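Velleo Soft-Tip Parallel Gripper (pair, with wrist cables)

Posted March 26, 2020 by the Drurkgate bench team
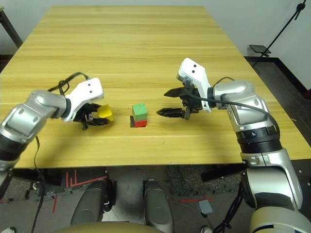 A reader at Dastthorpe wrote in after our January page to say that cube stacking tells you next to nothing about a gripper, that any two fingers and a bit of patience will do it, and would we please try something with a handle. Fair enough! I've added mugs and a screwdriver further down. I still like cubes, though, and I'll stick up for them. A cube has flat faces and hard corners, and it shows you right away when the fingers aren't closing parallel. The yellow one up there is sitting slightly tilted in the left gripper, and that's just the kind of thing I want to look at before I buy two of anything.

So, the Velleo. We sell it as a pair because most of the people who ask us about it are running two arms, and because the cables come in a left and a right (more on that, sigh). I've had a pair on our bench since January, swapping back and forth with the Fuchs two-finger that a lot of you already own. I'm not going to pretend I'm neutral about either one. I've got a soft spot for the Fuchs and I've spent a lot of evenings with it. But I've been using the Velleo more and more, and this page is my attempt to say why.

What you get

Two gripper bodies, two sets of black fingers, two wrist cables, a little bag of screws and a hex key that is too short for the job. Use your own hex key. The price is 219 dollars for the pair, and spare fingers are sold separately. If you only want one gripper, write to us and we'll split a box when we have somebody else who wants the other half. It happens more often than you'd think.

Each gripper weighs 151 grams with the fingers on and the cable off. I weighed ours on the kitchen scale and then again on the good scale and got the same thing both times, which pleased me a lot.

How it grips

The closing motion is slow by default. Annoyingly slow, if you've come from the Fuchs, which snaps shut like it's mad at you. You can speed the Velleo up in the settings and I'd suggest doing that on day one, but not all the way. At the top setting ours had a habit of nudging the cube just before it got hold of it, so we'd pick it up a hair off center, and then the place goes wrong too. I keep it a little past the middle now and leave it there.

Stacking red, then green, then yellow is my usual warmup. One arm does the work and the other one waits with its fingers open, and after that I swap them over and run it again the other way around. I do this with every gripper that comes in. The first cube is easy. The second one is where the Fuchs starts to lose points with me, because the stiff fingertips let go a bit unevenly and the cube takes a tiny hop. Usually it lands fine. The Velleo lets go softer, and I've had far fewer stacks to rebuild. The third cube is hard for everybody, me included when I do it by hand after coffee.

Sideways grasps are another story. If you come in level with the table, going for the side of a stack, the Velleo fingers are wide enough at the back that you have to watch the lower one. I scraped the table twice in the first week. Raise your approach a bit, or turn the wrist, and you'll be fine. The Fuchs is slimmer and wins this one easily, no contest.

Mugs and the screwdriver

OK, handles. I tried three mugs from the break room. The fat one with the square handle was no trouble with either gripper. The thin china one I could only hold by the rim with the Velleo, and I didn't love it, but it held. The Fuchs slid off the glaze until I put tape on the tips, and taped tips are kind of cheating.

The screwdriver surprised me. I had figured the softer fingers would let it roll, and they did when I grabbed it by the shaft. By the handle it stayed put, even with the arm moving at a good clip. Turning a screw with it is a different matter and I wouldn't bother. Get a proper tool holder for that.

Cables, my least favorite part

The wrist cable is stiff, and it's longer than you need on a small arm. You have to leave a loop over the wrist so the last joint can turn all the way, and then the rest has to go somewhere. I let mine hang in a long curve down the outside of the arm, with a strap at each end and nothing in between. My first try was to strap it tight everywhere, very neat, very pretty, and the wrist ran out of slack on the second move of the day. Don't do that.

The left and right cables differ only in which way the plug faces. They are not labeled. I put a dot of paint on ours before they ship now, so if you order from us, dot is left. If you bought elsewhere, hold the plug with the notch up and look at which side the wire leaves from.

Does it fit my arm?

If your wrist takes the common four-screw round plate, yes. The Velleo bolts straight on. If you have the older Fuchs wrist you need an adapter ring, and we carry those (part 1610). The ring adds a little length, so redo your tool offset afterward! I forgot, and I put a fingertip into the table hard enough to leave a dent that I now use as a reference mark.

On the controller side, it's happy with anything that can send it an open, a close and a width. There's a force setting as well, but it's coarse. I found three levels I could really tell apart: gentle, medium and why is the foam cup flat. For most table work I stay on medium.

Two grippers at once

Running both together is where I've had the most fun and also the most swearing. Handing a cube from one hand to the other works nicely if you have the receiving gripper come in at a right angle to the giving one, so the fingers aren't fighting for the same two faces. Close the receiver, wait a beat, then open the giver. I skipped the wait at first because it looked slow, and I got a lot of cubes on the floor.

Give them separate power feeds if you can. On a shared one, ours would dip when both closed at the same moment, and one of them would forget its zero position. A restart fixes it, but it's a pain in the middle of a long run.

Wear

Our first set of fingers did 2000 open-and-close cycles on the cubes before I swapped them out, and I probably could have kept going. The texture had gone smooth in one small patch near the tips. Cubes were still fine on them. The china mug was not. If you mostly handle hard, flat things you'll get a long life from a set, and if you do glass or glazed stuff, buy a spare pair with your order and save yourself the shipping.

Cleaning is a damp cloth. I used alcohol once and the fingers felt tacky for a day, so I went back to water.

So which one?

For slim reach, speed and getting in between things, I'd still hand you the Fuchs. For setting things down gently, for slippery stuff and for anything where two hands work close together, I'd go Velleo, and it's what I leave mounted when I go home. If you already have the Fuchs on one arm, there's no law against putting a Velleo on the other — I ran a mixed pair for a week and it was great, apart from having to remember which hand had which offset.

We have them in stock at the Drurkgate shop. Orders in before noon go out the same day. Returns are fine as long as the fingers haven't been glued, drilled or sanded (yes, all three have come back to us).

Next I'd like to try them on cloth. If you've folded a towel with a Velleo, write to me and tell me what force setting you used, because mine keeps dropping the corner.

This site uses cookies to remember your cart and your settings. By continuing to browse you agree to our use of cookies.

Recent items
Adapter ring, older Fuchs wrist (1610)
Velleo spare fingers, set of two
Fuchs two-finger gripper, refurbished
Hook-and-loop cable straps, narrow
Long hex key for wrist plates
Bench notes: setting a tool offset without denting the table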